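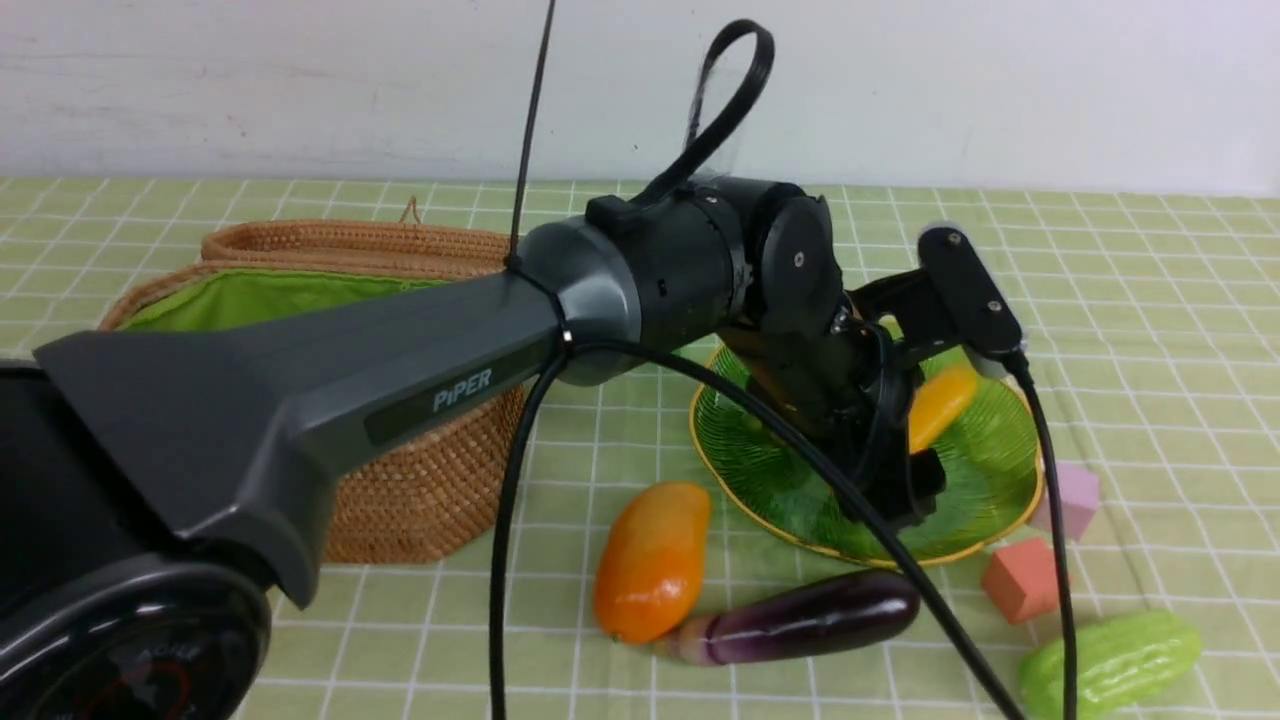

PiPER over the green plate, yellow pepper already on it

Search the help pages Go

Planner keeps taking the long way round to the basket

Posted by Pramila Jaiswal, 12th February

Hi all, I'm after some help with planning before I lose the rest of my hair. I've got toy veg on a checked cloth, and the arm should pick each piece up and put it either on the plate or in the wicker basket behind. Plate moves are lovely. Basket moves are daft – the elbow swings right up and over, the wrist spins most of the way round, and sometimes I get no plan at all. I'm using the sampling planner in Hevness with a limit of 50 tries. The basket is in as a solid box, same as the foam cubes. The cables aren't modelled at all, and I do worry about the long loopy one that hangs down in front. What would you change first?

Viktória Kovács

Your basket is the trouble, I'd bet. If it's a solid box then the inside counts as a collision, so any goal below the rim gets thrown out and the planner hunts for something silly. Build it from four thin walls and a floor, then set the goal a little above the rim and let go from there. I'd also put a tight limit on the last wrist joint, which stopped the spinning for me. For the cable I just add a fat capsule fixed to the elbow link – crude, but it keeps the worst poses out. Mine went from 616 failed plans in a long run to 158 with only the walls changed.

Alcides Cavalcanti

just put more tries in, I use 2364 and it always finds something

Pramila Jaiswal

Four walls did it for the missing plans, thank you Viktória! Wrist still has a bit of a twirl on the aubergine, so I'll try the joint limit tonight.

14 comments
3 shares

Related
Hevness: goal tolerance too tight?
Loading mesh files into Flisov
Depth camera sees holes in a clear plate
Smoothing a path after planning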